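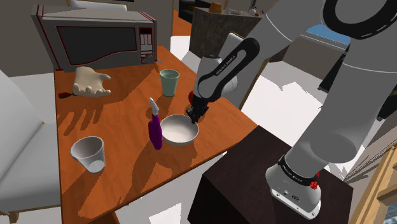 Notebook entry, 27/09/2017
Barbu memorial observance, Farnonwood

Program order confirmed with Eleni Berisha: opening reading, two hymns, family remarks, wreath. The family has asked for 40 chairs on the lawn and 3 reserved places at the front for the speakers.

Sound check completed using the Demex speaker. Speech was clear as far as the gate. The lectern microphone hums above level 10 and is to be kept below it.

S. Manolakis to confirm the parking arrangement with the cemetery office. Printed programs still outstanding. Next review in December.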